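Skindmont Glove Sorting

Welcome, and thank you for stopping by! Skindmont is a small collection about one humble household chore – putting gloves away in a bin – and we've grown rather fond of it. The set holds 422 short recordings, split into folders by the kind of glove, with a plain text note in each folder.

Gloves are trickier than they look. Fingers flop, cuffs fold under, and a pair hardly ever lands the same way twice, so please expect plenty of variety.
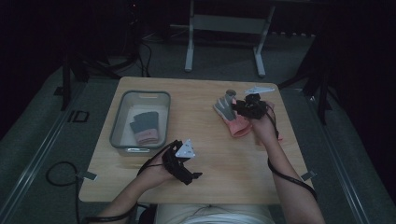
A glove counts as put away once all of it is inside the bin, cuff included. Folded or flat are both fine. If you find a label that seems wrong, do write to us at Stosance – we read everything, though March tends to be slow.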